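We use cookies to remember your preferences and to see which stories get read to the end. Accept all / Manage settings

The Washing-Up

I took the job at Plonusar because Bronwyn Pryor told me I'd be good at it, and Bronwyn had seen me run a café kitchen on my own on a bank holiday, so I thought she ought to know. "They want somebody who's done chores for money," she said. "They've got plenty of people who've done sums."

So that was me, the chores person. I had a desk by the radiator, a lanyard and a mug with somebody else's football team on it, and my work was to sit with Cauã and Raíssa and tell them whether what the hand was doing looked like washing-up or not.

Mostly it didn't. I don't mean that nastily! It could do all sorts of things that I'd have sworn were harder. But picking up a cup is a funny business once you have to put it into words. Cauã Medeiros would run a grasp on the big screen and turn round in his chair with his eyebrows up, and I'd say, "No, you'd never hold it like that, you'd have your thumb in the tea," and he'd write down THUMB IN TEA and off we'd go again.

It was all in the simulator, that first winter. The real arm was on order and stuck in a warehouse somewhere, and Anderson Cavalcanti, who ran the place, came in every Friday to tell us it was nearly with us. I'd stopped listening by November. I rather liked the simulator anyway. Nothing in there had ever been left to soak overnight with porridge in it.

The trouble started with Cirilo Cortés. He had a care home out at Grestenley, a big draughty place with a lovely garden, and he wanted a machine to do the cups. Just the cups, he kept saying. Tea at half ten, tea at three, tea after supper, and his staff spending half their lives collecting the things off bedside tables when they could be sitting down with people. He rang twice a week. He called me "the kitchen lady", and I let him, because he said it so respectfully.

"Can it do cups yet?" he asked me one evening. Everyone else had gone home and I'd picked up the phone with my coat on.

I looked over at the screen. Raíssa had left the batch running, and the count in the corner said 3,116.

"It's done three thousand, one hundred and sixteen of them today," I told him.

"That's marvellous!"

"It's the same cup, though," I said. "Well, the same sort of cup. On a table with nothing else on it."

He went quiet. I could hear a trolley going by at his end, all that crockery rattling, and a woman asking if there was any more of the ginger cake.

"My tables aren't like that," he said.

I knew they weren't. I'd been out there. I'd seen the bedside tables with the glasses case and the puzzle book and the denture pot and the photo of the grandson in his gown, and a cup wedged in at the back with two inches of cold tea in it. You go in for a cup like that sideways, with your little finger out to hold the photo still, and you're talking to its owner the whole time so she doesn't think you're tidying her away. How would I ever get that into one of Cauã's notes? 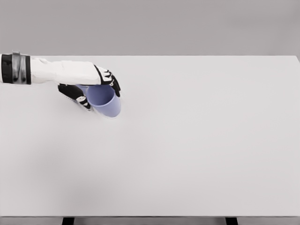
"Give me your opinion," Cirilo said. "Not the company's. Would you have it in your mother's room?"

I sat down again, coat and all. Anderson would have had something to say about roadmaps. He'd shown a slide that very week with the Bergmann people in the front row, and I'd sat at the back eating their biscuits and thinking that not one of them had ever dried a glass.

"Not this year," I said. "I'd have it in the scullery, maybe, once the real one turns up. Somebody brings it the cups and it loads the racks. I think it might get good at that."

"And the bedrooms?"

"I'd send a person."

He laughed — he had a big, wheezy laugh, you had to hold the receiver off your ear — and said in that case could I recommend one, because he'd been advertising since the summer and had had two replies, and one of those was a man selling blinds.

I said I'd have a think. Then I stayed another hour, I don't know why. The heating had gone off and I watched the batch go round, the hand coming down and the fingers closing and the count going up by one. I found I'd started moving my own hand along with it, under the desk. Thumb first, I noticed. I'd been telling Cauã fingers first for weeks.

I wrote it on a sticky note and put it on his keyboard. THUMB FIRST, SORRY. Then I wrote another one, to Bronwyn, asking if she still had the number for that agency in Grestenley, and I went to catch my bus.

Enjoyed this story? Join our newsletter and get new fiction in your inbox every month. You can unsubscribe at any time.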